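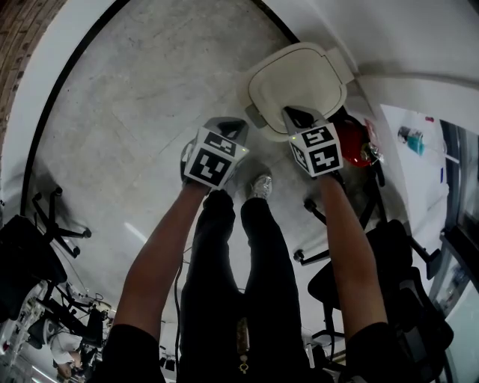

로봇 동아리는 대회 성적으로 평가받는다. 예산 심사 때도, 신입생을 모을 때도 제일 먼저 나오는 말이 작년에 몇 등을 했느냐이다. 나는 이 기준이 동아리 활동의 절반쯤을 안 보이게 만든다고 생각한다.

우리 동아리 Tam은 지난 10월부터 학기 과제로 물건 정리 동작 데이터를 모았다. 과제 이름은 Fimillow다. 사람이 양손에 그리퍼를 하나씩 쥐고 바닥이나 책상 위의 물건을 직접 다룬다. 그리퍼 위에는 흑백 마커가 인쇄된 흰 큐브가 붙어 있고, 나중에 영상에서 이 마커를 찾아 손의 위치와 방향을 계산한다. 학기 말까지 모은 시연은 431개였다.

솔직히 재미있는 일은 아니다. 통 뚜껑을 집고, 옮기고, 내려놓고, 처음 위치로 돌아가는 일을 한 번에 40분씩 한다. 허리가 아프고 손목도 뻐근하다. 집다가 마커가 가려지면 그 구간은 못 쓴다. 신입 부원 몇 명은 로봇을 만들러 왔는데 왜 뚜껑만 옮기느냐고 물었고, 그중 2명은 학기 중간에 나갔다. 그 불만은 이해한다. 모집 포스터에는 움직이는 로봇 팔이 크게 그려져 있었으니까.

그래도 나는 이 과제를 1학년에게 먼저 시켜야 한다고 본다. 이유는 단순하다. 직접 해 보면 어디서 실패하는지 알게 된다. 얇은 가장자리를 그리퍼로 잡으려면 손가락으로 잡을 때와 각도가 전혀 달라야 한다. 턱이 조금만 비스듬하면 물건이 밀려난다. 사람은 손끝의 감각으로 이걸 고치지만 그리퍼를 쥐면 그 감각이 거의 사라지고, 눈으로 보면서 천천히 맞추는 수밖에 없다. 이걸 겪은 부원은 나중에 제어 코드를 짤 때 접근 속도부터 낮춘다. 강의 자료를 읽고 온 부원은 대개 그렇게 하지 않았다.

기록하는 습관도 여기서 생긴다. 처음 한 달치 데이터는 누가 어떤 순서로 했는지 적어 두지 않아서 상당수를 버렸다. 누가 시킨 것도 아닌데 그다음부터는 기록표가 생겼다. 시작 시각, 물건, 실패한 구간, 비고. 비고 칸에는 의자가 걸렸다는 말이 제일 많다. 작업 공간에 바퀴 달린 의자가 너무 많다는 이야기는 회의 때마다 나오는데 아직 해결되지 않았다.

반대 의견도 있다. 대회에 나가는 편이 동기 부여가 되고 마감이 분명하다는 것이다. 맞는 말이다. 나도 Endora 대회를 준비하면서 납땜과 배선을 배웠다. 다만 대회 로봇은 정해진 경기장에서 정해진 물건을 옮기면 끝난다. 경기 시간은 3분이고, 그 3분을 위해 만든 코드는 대회가 끝나면 거의 다시 쓰지 않는다. Fimillow 데이터는 다음 학년이 그대로 이어받을 수 있다. 옆 학교 동아리 Plollwood에서도 같은 형식으로 모아 합치자는 연락이 왔다.

학교에 바라는 것은 두 가지다. 우선 동아리 예산 심사표에 대회 실적과 나란히 공개 자료 항목을 넣어 주었으면 한다. 데이터와 문서, 수정 기록까지 제출하게 하고 그걸로 점수를 주면 된다. 또 하나는 공간이다. 대회 기간에만 빌려 주는 방식으로는 이런 작업을 이어 갈 수 없다. 카메라 위치를 매번 다시 맞추는 데 드는 시간이 너무 길다.

새 학기 모집 때 우리는 로봇 팔 그림 대신 그리퍼를 실제로 쥐어 보게 할 생각이다. 해 보고 지루하면 안 들어와도 된다.

2020년 2월 19일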